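Carar student robotics club – gallery, spring term

The club has spent most of the term on a task that sounds like nothing: get an arm to work among ordinary bits of shopping on a counter. The first write-up promised "kitchen skills". I would call it counter skills, and modest ones. Two pictures follow, both from the Clundent bench.

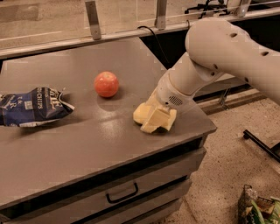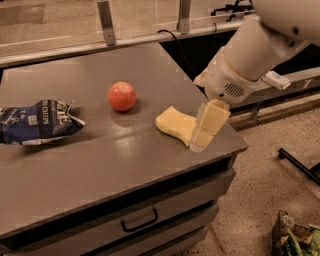 Arm, apple and crisps on the grey worktop, both pictures.

The club is fond of the figure 3,000, the number of practice moves it says it has logged since December. Fine, but a logged move is only a logged move. The target set at the start was 100 clean pick-ups in a row with no one touching the controls, and I have yet to see a record sheet that shows it. The best sheet I was given had a lot of crossing out.

Crisp packets are the part I would watch. An apple keeps its shape from one try to the next. A packet doesn't, and the team's plan for it runs to 2 pages, most of it about apples.

Then there is the Vivik open day, where the club wants to run the whole thing in front of visitors. Almost 260 people came last year, and they'll want to see something happen quickly – this arm isn't quick. My advice was to bring a chair.

The Ostrowski cup has a counter round too, with objects the teams don't get to see beforehand. The club has entered. Members are confident, as they were last year. Results will go on the noticeboard page, good or bad, and I've asked for the failed runs to be listed as well.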